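Progress report to the Bonsu Fund: the Kirkden tableware library
March 4, 2025
Written by Prapai Ratanaporn

Hello again! I promised I'd keep this one shorter than the autumn report and I have tried, but there is a fair bit to tell you, so put the kettle on. As before I've gone through things in the order of the plan you agreed (more or less), and the money is near the end.

Where we've got to

When I last wrote we had a room, a lot of crates and no shelves. We now have shelves! They went up along the long wall at Kirkden just after New Year, and the crates from the Munmont hotel sale have finally been unpacked. It took ages. Whoever packed them had wrapped every single saucer in three sheets of newspaper, and I've got a good-sized cut on my thumb from the one that hadn't been wrapped at all.

The catalogue stands at 248 pieces. You'll remember we said we would be happy with 200 by the spring, so we're ahead, although I should own up that a lot of those are plain white dinner plates and very quick to do. Each piece gets a number on a little tie-on label, a line in the catalogue (what it is, colour, size, any chips) and a place on a shelf. The sticky labels we started with were a mistake. They left a horrid gummy square on the glass and I spent two evenings getting it off with cooking oil and a tea towel.

Lending opened in a small way in January. We've had 15 loans so far, mostly to village suppers and birthday lunches, plus one christening tea that took nearly every cake stand we own. Everything came back, bar one teaspoon, which was found in somebody's coat pocket and posted to me in a padded envelope.

The coloured sets

Your letter asked me to say more about these, and I'm glad you did as they're the bit I enjoy most. The plain white things do the hard work, but what makes people stop and pick something up is the colour. When a family comes in to choose for a party they go straight to it, every time.

So since January I've been putting together what I call table sets, where the pieces aren't from the same maker or even the same decade but sit nicely together. The first two were blue and green, and both have been out on loan. The green one has been out twice. I had thought the red would be next, but we haven't enough red that isn't Christmassy, so I skipped on to the amber and orange things, and they've come together much faster than I expected.

The way I do it is very low-tech. I lay a few pieces out on a bare wooden table, go away, do something else, come back and see whether I still like them. If one of them annoys me it goes back on the shelf. I did try doing it on a white cloth, on the advice of a friend who dresses shop windows, and everything looked like a dentist's. Bare wood is kinder to warm colours, and it's what most of our borrowers will be putting them on anyway.

Glass has been the difficulty all along. Plain tumblers we could give away, but coloured ones with a bit of pattern are harder to come by, and they chip if you look at them wrongly. I've asked at two house clearances for more and had a maybe from one. For the time being the amber set will go out only for small tables.

Cutlery I've gone back and forth on. I was all for keeping everything steel, on the grounds that it's easy to replace, and then the coloured handles won me over. They're chunky, so they are easy for small hands and for anyone with stiff fingers, and one of our regular borrowers asked for more of them straight away. They are being washed by hand only, and there's now a note in the lid of the cutlery box saying so in very large letters.

I've been trying the amber pieces with orange, and I'm really pleased with the pairing. The tall tumbler has a diamond pattern that goes quite golden where the light gets it, and the spoon is the same sort of colour in the handle with a polished silver end. The wide orange bowl is matte on the outside, so it stays quiet next to all that sparkle.

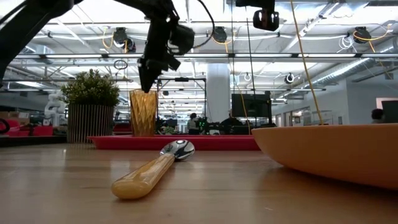
What hasn't gone so well

The printed catalogue. I said you would have a copy by now and you haven't, for which I'm sorry. The text is done but I keep finding mistakes in the sizes (I measured some bowls across the rim and some across the base, like a fool) and I'd sooner fix those than print them. Seven pages still need redoing. I'm aiming for April and will send you the first one off the pile.

We also had a leak under the sink, which soaked the bottom of a box of napkins. The napkins washed up fine. The box did not.

Money

I've spent what I said I would on shelving and labels, and a little less than planned on crates, as Mutedetti let us have their old bread trays for nothing. They stack beautifully and have handles, so I would like to move the crate money across to glass dividers if you're happy with that. Could you let me know by email? I won't buy any until I hear from you.

The receipts are in the usual folder, in date order this time.

Coming up

Ten more loans are pencilled in between now and the summer, including a big supper at Munmont that will need every white plate we've got. Before then I want to get the amber and orange set properly labelled and into its trays, finish the wretched catalogue sizes, and find a better home for the serving dishes, which are on the bottom shelf and much too heavy to be hauled up from down there.

Do come and see it all if you're passing. There's always tea, and you can choose your own cup.

With very best wishes,
Prapai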